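22 Dec 2023
Chessboard corner, small bench

Set out the Strand layout again with the folding board and the two red blocks. The marbled base stays for now. Busisiwe wanted plain gray, but the brown veining is fine and I don't want to redo the floor before the break.

Board goes upper left, set at an angle, hinge edge toward the front. Blocks go just off its lower right corner, one flat, one more upright, nearly touching. Thabiso had them 15 mm apart in his May sketch and I think closer looks better.

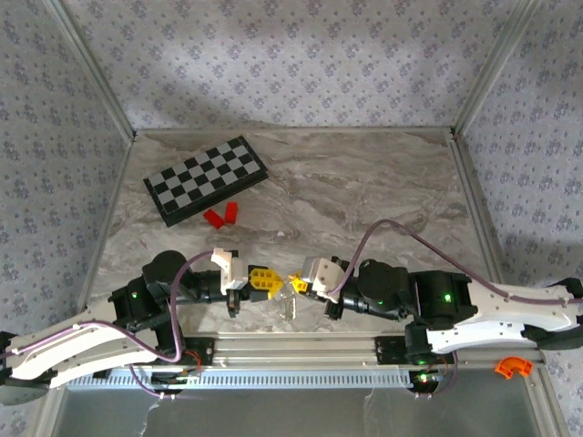 Board and red blocks on the marbled floor, floral fabric on the walls.

Fabric: the small lavender-gray floral on white. I have 900 mm left on the roll, enough to redo one wall if it marks. The lower part of the back wall looks darker than the upper middle. Dalal thinks that's shading and I agree, so no change to the cloth.

To do:
Wipe the floor, there is a white speck to the right of the blocks.
Ask Sibusiso if the board can stay folded in the drawer over the break or if the hinge needs to lie open.
Order 2 more meters of the floral from Pleltby, same print.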